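Can a robot take out my recycling yet

8 December 2023

Short answer no. Longer answer, sort of, if your recycling is one bottle and somebody has all afternoon.

I keep getting asked this because of the May post about the vacuum that ate my phone charger. 1291 of you read that one, most of you apparently while stuck behind a couch. So, chores. Where are we. Typing this fast, I've got to leave in 20 minutes.

Floors: done, more or less. Lawns, same. Both are flat and both forgive you if you miss a bit. Everything after that gets ugly quick.

Dishes. I have a dishwasher, I like it, it's a robot if you squint. But it doesn't load itself and it doesn't unload itself and that's the part I hate. Last spring I went to an open day at Stedora and watched an arm put mugs on a rack. It was good at mugs. Then a lady asked about a wine glass and they moved us along to the coffee.

Laundry, forget it. Wulumel had a folding machine on the preorder page at 600 dollars, page is gone now. I did not preorder. I thought about it longer than I'm going to admit here. A shirt is a differnt shape every time you drop it and you still have to hand it to the machine flat, and if I've got it flat I've half folded it already.

So picking things up. Plain old grab it, put it there. I've come around to thinking this is the whole game. Walk through your place and list what you did this morning, nearly all of it is grab a thing and put it somewhere else. Cup to sink. Shoe to closet. Bottle to bin.

Bottles are a sneaky one. They look easy. But an empty one weighs nothing, so it tips if you breathe on it, and squeeze too hard and it crumples and pops out of your fingers. Clear plastic too, which is rough on cameras, they see the table straight through it. I do this a dozen times a week without looking up from my phone.

What I like is that the soft grippers are getting good. Used to be two metal jaws and a prayer. The bendy ribbed kind wraps a bit when it closes, so you don't have to be dead on. I tried a hand-held one at the Jevcombe fair, you squeeze and the pads fold in around whatever. Picked up a tomato. Picked up my own keys, badly. Dropped them on a mans foot, sorry sir.

Holding isn't a chore though. A chore is cap off, is there liquid in there, does this town want the cap on or off, which bin, is the bin full, ok who takes the bag down. My Yang Street building has 2 bins and the rules change with the landlord's mood. I can't get it right and I live there.

Shop floors are further along and that makes sense to me. Same part, same spot, same light, all day long. My old job had an arm doing boxes and it was great until someone swapped the box supplier. Then it was me doing boxes. A kitchen table is a new box supplier every single day, there's mail on it, a bag, a mug you forgot about.

So my guess, and I've been wrong plenty (see: the charger), a few more years before anything clears my table on its own. I'd pay for bottles only. Bottles and mugs, take my money.
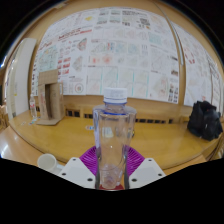

Stuff people asked last time

Yes I got the charger out. No the vacuum is not for sale. The comments are back on, I'd broken them myself messing with the theme. If you own anything that folds towels and you like it, write me, I want to hear how long one towel takes.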